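# Gripper faults, February: gallery and notes

Most of the trouble we had in February came down to the hand-held grippers and how they report their position. We lost 36 recordings to one fault before it was caught, and another nine to a second fault that looked the same from the outside. This page collects the notes in one place, mostly for the people at Nolte who take over the same kit next month and asked what to look out for.

The work itself is household tasks at a table. One person holds a gripper in each hand, does the task at normal speed, and the position of each gripper is worked out from the square markers on its block. The recordings then go to Vosunar, where they are used to train the two-arm station.

## The first fault: jaw reading stuck open

The left gripper on set 17 began sending the same jaw value no matter what the fingers were doing. The position data was fine, so every automatic check passed. It only came up when Vosunar played a batch back on the arms and the left jaw never closed. The arm went to the handle of a cup, stayed wide open, lifted, and left the cup where it was. Then it did the same again on the next run.

The cause was a connector inside the handle that had worked halfway out. It still carried power, so the indicator light stayed green the whole time. The light tells you the gripper is powered and paired. It does not tell you the jaw sensor is alive, and our setup sheet had been wrong on that point since the start. The sheet is fixed now.

## The second fault: marker block turned

Set 9 had a different problem. The screw under the right marker block had loosened and the block could be turned a few degrees by hand. On playback the right arm came in slightly rotated every time. On soft items it made no difference. On a plate rack it clipped the edge and the station went into protective stop, which is what it should do.

We retightened the block, recalibrated, and then found the same screw going loose again two days later. Tulaton, who supply the mounts, sent a version with a locking washer. All the sets have it now.

## What a session looks like

Both hands stay on the handles from the start signal to the end. The operator stands at the table, jaws open and pointed at the work, and waits for the tone.

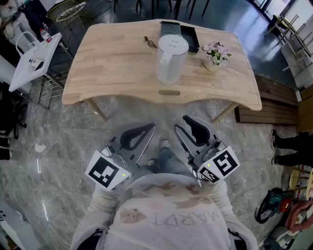 The check we added goes in before that tone. Open and close each jaw fully, twice, and have someone watch the two traces on the screen. Both lines have to move. Then try to twist each marker block with a thumb and finger. If it gives at all, the set comes out of use and gets a red tag. The whole thing takes under a minute and we have not skipped it since.

## Still open

- The Zilluvby software still accepts a flat jaw trace without a warning. We have asked for a check that rejects any recording where a jaw value never changes. No date for it yet.
- 56 older recordings were made on set 17 before we knew about the connector. They are held back until somebody has compared the video with the jaw data - please don't copy them into a training folder in the meantime.
- Stop events at the station are logged by time of day only, with no recording number next to them. Matching a stop to the recording that caused it took most of an afternoon.
- Spare connectors are in the drawer under the charging shelf. Use the short ones. The long ones fit but press against the trigger spring.

Set 17 is back in use with a new handle. Set 9 stays here for one more week of checks before it goes to Nolte with the rest.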